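49 shares · 4 comments

I have been building things at home since my knees were good enough for the basement floor, and I'm convinced that a home robot project ought to live where the laundry lives. Jui-lin Tu, my neighbor over at the Stondham shared workshop, disagrees with me warmly and at length. She likes a clean bench, good lamps, and every part in its drawer.

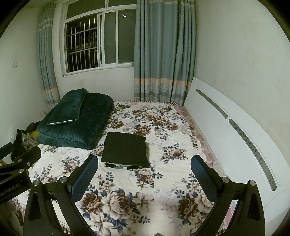
But a bench teaches you so little! Cloth slumps and hides its own corners, and a gripper that behaves beautifully with a block can look pretty foolish over a comforter. I spent most of April on two fingers and a set of pads, and I'd have saved myself weeks — and a good deal of muttering — by starting in the bedroom.

Milagros Retamal, who taught me to solder, used to say you should test a thing in the room where it will annoy you. I think she was right. A shared shop is wonderful for borrowing a drill press and for the company, and I'll keep paying my dues. I just don't want us to wait until a machine is finished before we let it near the furniture.
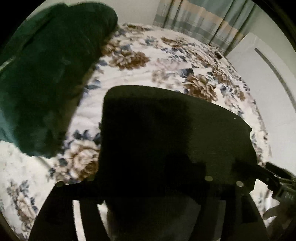 Gripper over the floral bedspread, with dark green fabric at upper left.

454 views · 2 likes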